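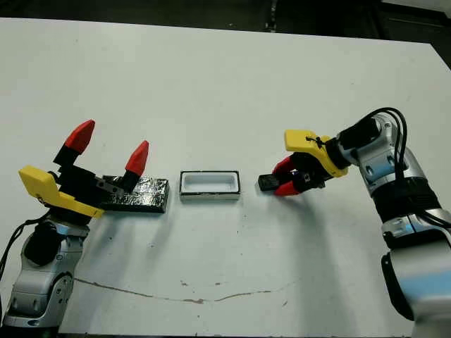 Warum rutscht eigentlich ein Glas nicht einfach vom Tisch, wollte ein Kind aus der zweiten Klasse neulich in einem Brief an uns wissen, der Tisch sei doch ganz glatt und das Glas auch. Was für eine schöne Frage! Dafür müssen wir ein bisschen ausholen, also setzt euch gemütlich hin.

Wenn du mit der Fingerspitze über eine Tischplatte streichst, fühlt sie sich wahrscheinlich ganz eben an. Unter einem starken Mikroskop sähe sie aber ganz anders aus, nämlich wie eine Landschaft mit lauter winzigen Hügeln und Tälern. Auch der Boden vom Glas hat solche Hügel, und dein Finger natürlich auch (der sogar ziemlich große, das sind die Rillen vom Fingerabdruck). Liegen zwei Dinge aufeinander, dann berühren sich ihre kleinen Hügel, verhaken sich ein wenig und haften aneinander. Wer das eine über das andere schieben will, muss erst dagegen andrücken. Diese bremsende Kraft heißt Reibung.

Es gibt sie in verschiedenen Sorten. Solange das Glas still steht, wirkt die Haftreibung. Sobald es sich bewegt, ist es die Gleitreibung, und die ist meistens schwächer. Das kennst du vielleicht vom Umräumen: Die schwere Kiste will und will nicht los — und wenn sie erst einmal rutscht, geht es auf einmal viel leichter.

Zum Ausprobieren brauchst du 2 gleiche Holzklötze, ein Brett und ein breites Gummiband. Wickle das Gummiband um einen der Klötze, stell beide nebeneinander auf das Brett und heb es an einer Seite ganz langsam hoch. Welcher Klotz saust zuerst hinunter? Rate, bevor du anfängst, und mach es ruhig 4 Mal, denn manchmal schummelt so ein Klotz ein bisschen, wenn er schief steht.

Ganz ohne Reibung wäre unser Tag übrigens sehr seltsam. Du könntest nicht laufen, kein Knoten in deinen Schnürsenkeln würde halten, und der Bleistift würde dir dauernd aus der Hand flutschen. Auf Glatteis bekommt man im Winter eine kleine Ahnung davon — da sind wir alle froh, wenn jemand Sand gestreut hat.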